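Field Technicians and Support Agents Wanted at Skavton

4 Nov 2025 | Posted by Skavton Hiring Desk

Skavton sells satellite TV in places where cable gave up. We have 3,256 subscribers in the Lei valley, and on the night of a playoff game we hear from most of them. We need two installers and one phone agent who can say "please check the smart card" without sighing.

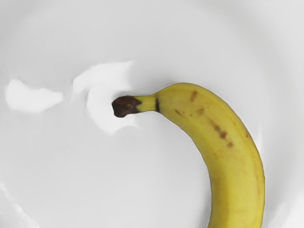
Installers put up dishes, swap dead Onent receivers and handle returns. You'll need a driver's license, a tolerance for ladders and your own boots. We supply the van, which has opinions about second gear. Pay is $697 a week during training, which ends in March, plus $100 for each weekend on call.

The phone job is based at our Allau office. Expect evening shifts and a headset older than some applicants.
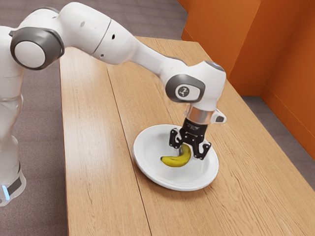

Do I need experience with satellite equipment?
Only for the installer jobs, where we ask for a year of dish or antenna work. Phone agents learn from the manual, all 400 pages of it.

Send a resume and two references to the Allau office.

Comments (3)

dishpointer: Is mileage paid if I use my own truck?

Skavton Hiring Desk: We'd rather you took the van. So would your truck.

valleyviewer2: Please hire someone. Channel 100 has been out since Sunday.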